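Sunthorpe nightstand tidy set, readme

Last edit 19 October 2020. Rough notes, will clean up later. 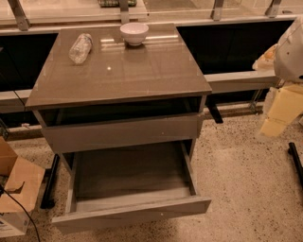
Fig. 1. Nightstand, bottle and bowl on top, lower drawer open.

What this is

Photos and short notes on small bedroom storage in use. Nightstands mostly, a few bedside shelves. Stuff on top, stuff in the drawers, drawers open or shut. Made for people sorting out furnished rooms who want to see how these things get used day to day, and for anyone who needs pictures with plain labels.

145 photos in this version. 14 pieces of furniture. Started in March, with a long gap over the summer.

Folders

photos/ all the pictures, one folder per piece
notes/ one text file per piece, same name as the photo folder
lists/ item lists, one line per photo
old/ first try at the labels, don't use

What's in a line

Piece, what's on top, shelf, upper drawer, lower drawer, remarks. Fields split by semicolons. Blank means not checked. "None" means checked and nothing there. Please keep those two apart, the Plosik notes mixed them up and it took ages to fix.

Line for Fig. 1:

gray nightstand; bowl, bottle; open, dark inside; shut; open, none; bottle on its side

Words we use

top: the flat surface, including the bit that sticks out past the body
shelf: open space with no front, even when it's right under the top
drawer shut: front flush, or near enough
drawer open: pulled out so the bottom shows
drawer ajar: anything in between
bowl: any small round dish with a rim. Cups are cups, handle or not
bottle: write "on its side" if it's lying down, otherwise leave it

No handle on a drawer front is not a fault, don't put it in remarks. Same for shine on a glossy top. Scratches and chips do go in remarks.

Known problems

Contents of the shelf are hard to call when it's dark in there. We write "dark inside" and leave it at that.
Clear bottles: fill level is a guess so we stopped writing it down.
Falcão folder has 2 photos with the same number. Both are fine, just rename one if it bothers your script.
Color names are loose. Gray, light gray and taupe got used diferently by different people. Treat as a hint only.
Garken notes are still in the old field order.

To do

- redo color names
- more pieces with things in the lower drawer, to many empty ones right now
- add floor type as a field? terrazzo, carpet, wood. maybe
- merge the Garken notes

Use

Free for any use, keep this file with the photos. Fixes welcome, send the changed line plus the photo number. No need to send the whole list back.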